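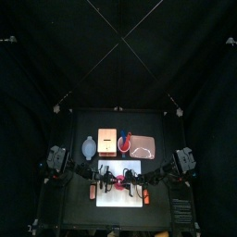 Chapter 6
Bracing Light Frames

6.1 Why a frame leans

A rectangle made of four straight bars pinned together at the corners has no fixed shape. Push sideways on the top bar and the figure becomes a leaning parallelogram. None of the bars changes length while this happens, so none of them resists the push. Such a frame is called a mechanism, and it cannot carry a sideways load at all, however strong its members are.

A triangle behaves differently. Three bars pinned at their ends can change shape only if at least one bar gets longer or shorter. Resistance to a change of shape then comes from the axial stiffness of the bars, which is usually large compared with their stiffness in bending. Most bracing methods in this chapter are ways of putting triangles into a rectangle.

Real corners are seldom true pins. A bolted or glued corner resists turning to some degree, and a small frame may stand without any bracing for years. The resistance is hard to predict, however, and tends to fall as holes wear and fasteners work loose. In this book a corner is treated as a pin unless it has been designed and detailed to carry bending.

Terms used in this chapter

Panel: the rectangular space between two posts, a top rail, and a base.
Racking: the sideways change of shape of a panel in its own plane.
Brace: a member added to a panel mainly to resist racking.
Slack: the state of a cable that carries no tension.
Pretension: tension placed in a cable before any outside load is applied.

6.2 The single diagonal

Consider a panel of width b and height h, pinned at all four corners and held at the base. A sideways load P acts at the top rail, in the plane of the panel. One diagonal brace runs from a lower corner to the opposite upper corner and makes an angle θ with the base, where tan θ = h/b.

Cut the panel along a level line between the rail and the base. The cut passes through two posts and the brace. The posts are upright and can supply no sideways force. The sideways part of the brace force must therefore balance the whole load:

F cos θ = P (6.1)

F = P / cos θ (6.2)

The force in the brace is always larger than the load. In a square panel, θ is 45 degrees and F is 1.41 P. As the panel becomes taller and narrower, cos θ becomes smaller and the brace force rises quickly. A steep brace is a poor one for this reason, and tall panels are often split by a middle rail into two shorter panels, each with its own diagonal.

The upright part of the brace force, F sin θ, passes into the posts and the base connections. It adds compression on one side of the panel and may lift the post on the other side. Uplift at the base is a common cause of failure in light frames whose braces are otherwise sound. It should be checked in every design.

The sign of F depends on the direction of P. With the load reversed, a brace in tension goes into compression. A solid bar can carry both, provided it does not buckle. A cable can carry only tension.

6.3 Crossed cables

Since a single cable resists racking in one direction only, cables are normally installed in crossed pairs. When the load acts to the right, one diagonal tightens and the other goes slack. When the load acts to the left, the two exchange roles.

If the cables have no pretension, the analysis is the same as in Section 6.2. The slack cable is left out and Equation 6.2 gives the force in the working cable. The panel is statically determinate in either direction, though a different cable is counted each time.

The cables may or may not be joined where they cross. A connection at the crossing limits sag and rattle. It makes little difference to the racking strength when both cables are straight.

6.4 Pretension

A cable with no pretension has some sag under its own weight. The panel must move before the sag is taken up, and this free movement is felt as looseness. Pretension removes most of it.

Let each cable in a crossed pair carry an initial tension T0. Assume that the cables are alike and that the posts and rails are much stiffer than the cables. Under a small load P, one cable lengthens and the other shortens by the same amount. The force in the first rises and the force in the second falls, each by

ΔF = P / (2 cos θ) (6.3)

Both cables share in the work, and the panel is twice as stiff as it would be with one. The sharing ends when the second cable goes slack, at the load

Ps = 2 T0 cos θ (6.4)

Above Ps, the first cable carries the whole load and Equation 6.2 applies again. Under these assumptions, pretension has no effect on the force in the working cable once the other is slack. It raises stiffness at low loads and leaves the strength of the cable as it was.

Pretension does add to the forces in the posts and rails, which are in compression whether or not any outside load is present. In a light frame with slender rails, too much pretension will bow the rails and pull the corners out of square.

Example 6.1

A square panel is braced by a crossed pair of cables, each with a pretension of 64 lb. Find the load at which one cable goes slack, and the force in the working cable when P = 200 lb.

Solution. For a square panel, cos θ = 0.707. From Equation 6.4,

Ps = 2 (64)(0.707) = 90.5 lb

The applied load is greater than Ps, so one cable is slack. From Equation 6.2,

F = 200 / 0.707 = 283 lb

The cable, its end fittings, and the corner connections must each be able to carry 283 lb with the required margin. Margins for common end fittings are listed in the table on page 133.

6.5 End fittings and corners

The equations above place the line of each cable through the centers of the corner pins. In practice a fitting is often set some distance along the post or rail, where there is room for a fastener. The offset produces bending in the member to which the fitting is attached. For an offset e measured square to the line of the cable, the added moment is

M = F e (6.5)

The Purnthorpe shed, treated at length in Chapter 9, had cables of ample strength and fittings placed well down the posts. Mawuli Zakaria's survey of the building found split posts at the fittings and no damage to any cable. The repair moved the fittings to the corners and kept the original cables in service.

Fittings should also be free to line up with the cable. A rigid fitting set at the wrong angle bends the cable sharply where it enters, and the wires on the outside of the bend take more than their share of the load.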